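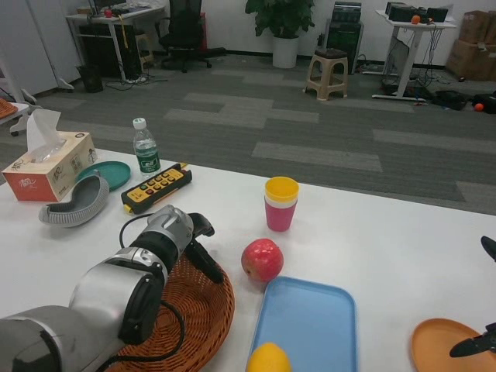
White table, current state. Wicker tray, blue tray, two plates, cups, fruit.

Break area table: trays, plates and what should live where
Started by msiddiqui, 26 Aug 2021
Board: Office Fit-Out and Small Spaces > Storage and Surfaces

msiddiqui
Looking for opinions on zoning a shared white table. It holds snack items, tableware and whatever people put down on their way past. Floor is gray carpet tile, so spills matter more than they would on vinyl.

Containers in use are one round woven wicker tray and one rectangular light blue plastic tray. The apple is next to the blue tray, the lemon is on it. The orange plate and the teal plate are at opposite ends. Cups are stacked, yellow in pink. Tissues, a water bottle and the yellow handheld remote are toward the back.

Questions:
1. Fruit in wicker or fruit on plastic?
2. Do plates get stored on the table at all?
3. Is there a sensible fixed position for the remote?

Budget is small. I would like to avoid buying anything larger than a cup rack.

Mudassar Siddiqui

grundton_dave
1. Wicker. Air gets under the fruit and it doesn't sit in its own moisture.
2. No. Plates go in a cupboard.
3. Wall hook or a holder on the side of the table. A remote lying flat on a shared surface gets covered within a day.

kerf_and_dado
Disagree on 1. Wicker is fine until one piece of fruit goes soft, and then you have juice in a weave. You can't get it out without soaking, and soaked wicker warps. Plastic tray with a folded paper towel in the bottom, change the towel weekly. Use the wicker for dry wrapped items.

grundton_dave
Line the wicker, then. A cotton cloth goes in the wash with the dish towels. I have run a lined wicker tray for fruit since March with no staining.

kerf_and_dado
At that point you are maintaining a tray and a cloth where a rinse would do the job.

Nusrat Satti
Some numbers, as I manage a larger version of this. We have 60 people on one floor and three tables. We tried mixed trays first and the failure was always the same: fruit, cups and small electronics ended up in one container. What worked was one category per container, with the container sized slightly too small for the category. When it is full, it is full, and the excess is visible.

Applied to your table:
Blue tray: fruit only. Move the apple over to join the lemon.
Wicker: dry goods, as kerf says.
Cups: keep stacked, but put them upside down on something that drains if they go back damp.
Plates: one stack, one end.

I would also stop treating the table as the only surface. Your photo has a white desk and a standing table in the background and both are carrying equipment. If those are full, overflow comes to the snack table.

msiddiqui
Thanks. The desk and the standing table are not available for food, so this table has to absorb it. Agree on the single category rule.

On cups, the yellow one fits the pink one closely. Is there a problem with nesting plastic cups right after washing?

Nusrat Satti
Yes. Close nesting traps water between the walls. Leave them separate for an hour, then stack. They can also bind. If they do, cold water in the inner cup, warm water around the outer one, and twist.

flatpack_orla
What is the gray curved thing with the ridged white rim, front of the teal plate? If it is a bowl or some kind of holder you already have your third container.

msiddiqui
Not assigned to anything at present. I will measure it.

tern44
Contrary view. Clear the table completely. Carpet tile plus open food equals crumbs in the joints, and you will be lifting tiles by spring. Put food in a closed cabinet and leave the table for sitting at. A tissue box and a bottle of water is all that should be out.

grundton_dave
Carpet tile is the easiest floor to recover from a spill. You lift one tile, rinse it face down, dry it flat and put it back. I would be more worried about a broadloom carpet.

tern44
Until the backing delaminates. We replaced a whole row under a snack counter. Spares from the original batch were gone and the new ones did not match in shade.

msiddiqui
Ours already has lighter and darker tiles in the pattern, so a mismatch would be less visible. A closed cabinet was discussed and rejected. The one quoted from Trestanis was 3,233 with installation and there is no wall free for it.

kerf_and_dado
Is the plant in the white pot fixed? It takes up some of that back wall.

msiddiqui
The plant stays.

flatpack_orla
For the remote: adhesive hook and loop strip, one half on the table leg, one half on the back of the remote. Check that it does not cover the battery door. I would not use the wall, people take it off the hook and leave it on the table anyway.

Nusrat Satti
Second the strip. Rated cycles on the cheap type we use are 1,000, so at a few uses a day expect to replace it within the year.

grundton_dave
Or the back edge of the table, in a shallow upright holder next to the tissue box. It is more or less there already. Keep it well away from the bottle.

msiddiqui
Summary of what I intend to try:
Fruit on the blue tray with a paper towel.
Wicker for wrapped dry items, no liner for now.
Orange and teal plates stacked together at the left end.
Cups dried separately, then nested.
Remote on a strip, under the back edge.
Bottle and tissues unchanged.

I am leaving the cabinet question closed. Will report after two weeks.

kerf_and_dado
Put the blue tray at least a hand's width in from the edge. A lemon rolls.

tern44
Vacuum under it daily for the two weeks or your result is not worth much.

grundton_dave
Still say wicker for the fruit. Try a week of each.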